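Skolano College – Sport and Event Management
Unit notes, week 2: Letting spectators into a small ground
Notes updated September 2, 2023

Last week we looked at how a club plans its season. Now we consider the ground itself, and the question which every organizer must answer before selling one ticket: how many people can safely be inside?

The capacity of a ground is not the same as the number of seats. For this unit we work with two values. The holding capacity is how many people the stands and terraces can keep in reasonable comfort. The exit capacity is how many people can leave through the gates in the time which the safety plan permits. The lower value is the one you must use. Students often take the average of both, and this is a mistake.

Our case is the Uralthorpe ground, home of a semi-professional soccer club. It has one covered stand with 122 seats and a grass bank on the opposite side. The bank holds 200 standing, so the holding capacity is 322. At the time of our case only the north gate was in use, and its exit capacity was calculated at 200. Therefore the club could sell 200 tickets, although the ground looked half empty to the local newspaper.

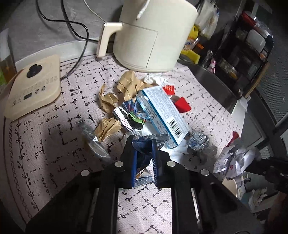

The club then had a choice. It could open the old south gate, which needed a steward and better lighting, or it could continue with the lower number and raise the price. The board chose the gate. The work was finished in January, in the middle of the season, and season ticket holders had to be told about new entrances by letter and by email. Some of them went to the wrong side for several matches.

Please note also the position of visiting supporters. At Uralthorpe they receive 26 places at the end of the covered stand, nearest to the north gate. These places are inside the total – they are not added to it.

Terms to know
Holding capacity
Exit capacity
Segregation
Steward ratio

For the tutorial
Read the Salehi chapter on crowd movement, the first half only. Bring a sketch of a ground in your own neighbourhood with the gates marked. We will use the Zaltik worksheet to calculate its exit capacity, so a calculator is necessary. Sketches on paper are fine.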